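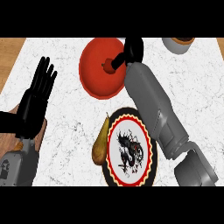
4 min read

Thread on the Drinidville withdrawal ordinance, mainly the procedure. Most of the coverage is about whether the council majority wants out of the Nelgate Compact. The text of the ordinance is a better guide than the speeches, so I'll stay with the text.

Background for anyone outside the region. The Compact covers water, bus service and shared building inspection for Nelgate, Hisness, Drinidville and the unincorporated areas between them. Members send delegates to a joint board. The board's rules bind members unless a member opts out in writing.

Withdrawal is covered by Article 9. A member gives notice by ordinance, the board certifies the notice, and membership ends 200 days after certification. Article 9 does not require a referendum. It also does not forbid one, and the Drinidville charter has its own language on this.

The charter says any "permanent transfer or recovery of municipal powers" goes to the voters if a valid petition is filed before the ordinance takes effect. The threshold is 677 signatures from registered voters in the city.

So the first question is whether leaving the Compact is a "recovery of municipal powers." The city attorney's memo says no, on the theory that the powers were delegated and never left the city. I don't find this persuasive. If they never left, the word "recovery" in the charter has nothing to apply to.

Getsemaní Carrillo, who leads the opposition on the council, made the same argument at the April meeting, at greater length. Her statement that the majority is "leaving by the side door" got the headlines. The charter argument got one paragraph in the local paper.

Now the ordinance itself. It does not say "withdraw." Section 2 directs the city manager to "cease participation in joint board proceedings." Section 3 suspends payment of the member assessment. Section 4 sets up a city inspection office.

Each of those is something a member can arguably do without invoking Article 9. Taken together they leave the city a member on paper with no delegate, no payments and no shared inspections.

The majority's position is that this is a negotiating posture and the city remains a member in good standing. The second half of that is wrong under the Compact's own terms. Article 6 says a member in arrears for two consecutive quarters loses its vote. Loss of the vote is automatic. The board doesn't have to act.

Article 6 does not end membership, though. A member without a vote still owes the assessment and is still bound by board rules. The worst position available to Drinidville is the one this ordinance would put it in by the fall.

On the McPhee amendment, which several people asked me about. It would add a line stating that nothing in the ordinance "shall be construed as notice under Article 9." It passed on a voice vote.

Supporters read the amendment as a guarantee that the city is staying. Its legal effect is narrower. It stops the board from treating the ordinance as formal notice, and that means the 200-day clock does not start. It also makes the petition route harder, as there is no withdrawal for the petition to be against.

I don't know whether that second effect was intended. The staff report on the amendment is two paragraphs long and doesn't mention the petition clause.

Precedent: Hisness tried something similar with bus service alone. It stopped sending a delegate and kept paying. The board carried on without it, set the route schedule, and Hisness took the schedule it was given. It sent a delegate again the next year. No litigation, so no ruling to cite.

What the board can do now is limited. It can request a clarification, and the member has 20 business days to answer. It can refer the matter to mediation. It cannot expel a member, whatever was said at the Nelgate meeting. There is no expulsion clause. I have read all 152 pages, including the schedules.

If you want a vote of the people on this, the clean way is for the council to refer the question itself. That takes a simple majority and avoids the fight over "recovery" entirely. Carrillo has a motion to do this. It has not been put on an agenda.

If you want to leave the Compact, the clean way is an Article 9 notice with a transition plan for the water contracts. The contracts have separate end dates and survive withdrawal. The ordinance is silent on them.

Second reading is at 7 p.m. in the council chamber. Public comment comes before the vote – sign-up closes when the meeting is called to order.

Correction to the post on Article 6: the two quarters run from the invoice date and not the due date. That moves loss of the vote forward by a month. The rest stands.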